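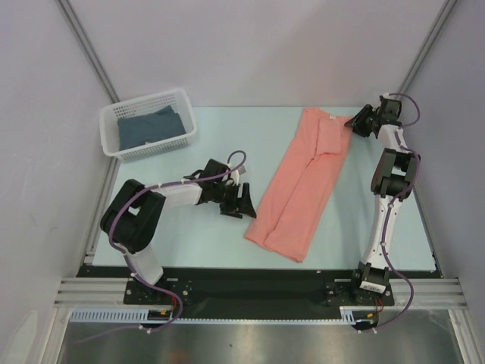
Birdale Garment Care Fair, visit notes

I went to Birdale because a neighbor gave me her ticket and because Wukus had promised, in a mailing I should have thrown away, that I would "never think about laundry the same way again." I have run a small alterations and pressing shop for nine years. I think about laundry plenty.

The fair takes up two halls of the old market building. The bus from the station lets you off on the wrong side of a four-lane road, and the sign for the entrance points at a loading dock. Admission was $9 at the door, coat check extra. The map handed out with the ticket listed 93 exhibitors. A fair number of the booths in the second hall were a table, a bowl of mints and a banner.

Most of the first hall went to detergent. The pitch this year is cold water. Every stand has the same pair of towels, one gray and one bright white, and every stand says the white one was washed with its product. I asked at three of them how many washes the towels had been through and what had been spilled on them. One man said "normal household use." Another went to find a colleague and I left before she came back. The third gave me a sample sachet, which I used on a set of napkins when I got home. They came out clean. They came out clean with the cheap stuff the week before, too.

Wukus had the big corner spot and a fabric conditioner with a smell you could follow from the restrooms. The claim is that it halves ironing time. The demonstration shirt was a cotton and polyester blend, and it had plainly been pressed that morning. When I asked if they would try it on plain linen, I was told linen "is on the roadmap." I wrote that down word for word.

The talk I had come for was Gorazd Jurić on shirt storage, in the side room at the back of hall one. It started 20 minutes behind and the microphone cut in and out, but he was the one speaker all day who had clearly handled other people's clothes for money. His argument was that most creases people complain about are made in the drawer. Fold a shirt lengthwise while it's still a little damp at the seams, stack six more on top, and you have ironed the wrinkle in yourself. He would rather see shirts lie flat in shallow piles, collars alternating, and he is against vacuum bags for anything you plan to wear within a month.

I agree with most of that. Where he lost me was cedar. He has a lot of faith in cedar blocks and not much to back it up beyond his mother's closet. I've pulled moth-eaten sweaters out of closets that smelled like a lumberyard. Somebody in the second row asked about lavender and got the same kind of answer.

Rirnorgate showed a steam cabinet for the home. It costs more than my first car and holds four garments. To be fair to it, the jacket that came out looked good, and the woman running the stand let me turn the sleeves inside out and check the lining, where cheap steaming usually leaves a pucker. There wasn't one. She didn't know what the filter costs to replace. The brochure doesn't say either, and the brochure is 164 pages long.

The stand I would go back for was Đorđević, which sells pressing cloths, sleeve boards and hams stuffed tight with sawdust, the way they used to be. No screen, no prize drawing. I bought a sleeve board and two cloths and paid less than I expected. The board wobbles slightly on my bench, but so does the bench.

Lunch was a cheese roll. Seating was poor and the hall gets loud after noon, when the spin-cycle people turn everything on at once. If you have trouble standing, bring a folding stool, as there are hardly any chairs outside the talk room. Parking is $5 for the day if you do drive, cash only, and the machine keeps your change.

Would I go again? They're planning a second edition for August, with a whole section on stain removal. I'd like to see somebody pour red wine on a wool skirt in front of an audience and leave it an hour before starting. If the program says they'll do that, I'll pay the admission. If it's more towels, I'll stay in the shop.

Posted 2/21/20. Corrections to the prices are welcome, I wrote them on the back of the map and then spilled coffee on it.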